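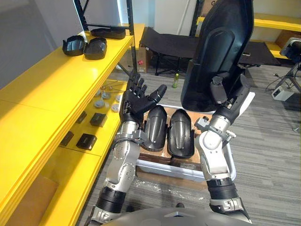 Figure 3. Sorting of shell parts at the Altedo station. The tray with two curved shell parts stands on a cardboard box; the yellow shelves on the left hold smaller components.

4.2 Handling of curved covers

The second group of tasks was taken from the daily work of a small assembly shop. We selected the handling of curved plastic covers, because at Keskin this work is still done fully by hand and the workers consider it simple. The question is whether a machine with two arms can already take it over.

The task has two steps. First, a large panel must be taken by its edge and kept upright. Second, the smaller shells must be moved between the tray and the shelf without scratches on the visible side. In Figure 3 the two arms carry different end tools, a five-fingered hand on the left and a gripper on the right. The black surface of the large panel is glossy, and such surfaces are known to be difficult for depth estimation.

We recorded 493 trials in October, using the Jeteck controller with the same settings as in Section 4.1. A trial was stopped after 45 seconds, or earlier if a part was dropped. After every 30 trials the parts were cleaned and the cameras calibrated again.

The results are mixed. Moving a single shell was mostly successful when it stood free. When two shells stood side by side, the fingers often touched the neighbor part and pushed it. The large panel was held well by the edge, but to turn it around remained slow. A worker of the shop does the same in a few seconds and usually does not look at the hands.

We therefore cannot agree fully with the Itetti report, where tasks of this kind are listed as solved. Their parts were flat and matte, and the comparison is limited.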